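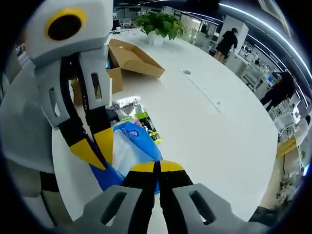 Blue plastic bag on a white round table.

Product Review: Irkberg Portable Battery Charger and Maintainer
Published 9 Jul 2025

The Irkberg is a plug-in charger and maintainer for 12-volt car batteries, intended for vehicles that stand unused for long periods. The Trenunach Motor Owners' Association tested one unit from April onward on two members' cars, an older station wagon and a compact sedan.

Setup requires little experience. The clamps are marked clearly, and the charger will not start if they are reversed. The cable is long enough to reach from a wall outlet to the front of a car parked nose out. Members with deep garages will need an extension cord rated for the load.

The wagon's battery, which had been left until it would no longer turn the engine, accepted a full charge overnight. The sedan remained connected for 3 weeks and started on the first attempt.

The display is the weakest part of the product. Its figures are small and difficult to read in daylight, and the manual does not list every fault code. The Sugawara charger reviewed previously is easier to read but has no maintenance setting. The Follia model has both, at a higher price.

The Irkberg is recommended for cars in seasonal storage. It is not suitable for diesel trucks with 2 batteries.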